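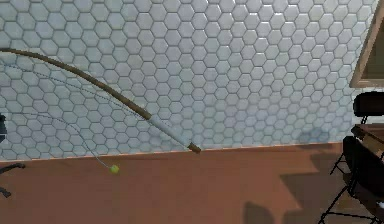

Follach Rod and Line Kit
Simulation model for home and shared-workshop arm builds

Follach is a simulated fishing rod with a line and a ball on the end. It was made by Mounir Morsy and Elie Saliba for people building a small arm at home who want to practise casting and swinging before they cut any parts. The shaft bends under load, and the line is a chain of 23 short links, so the ball lags behind the tip.

What you get
Rod model with grip and butt cap
Line and yellow-green ball
Room with hexagonal wall tiles, a table and chairs
5 starter motions, saved as plain text
Drawings for a grip clamp you can print or cut from scrap

Working with it
The rod loads without an arm. Add your own arm file and fix it at the grip, then set the shaft stiffness. Start low. A stiff shaft with a light ball will shake if the time step is too long.

The mesh has 3,073 faces. If your computer struggles, use the small version with 839, which bends in the same way.

Needs
Ilumeo or Jitent, and up to 5 GB of disk space. Min users should wait for the May update.

Questions about the clamp drawings go to Elie, and anything about the line to Mounir.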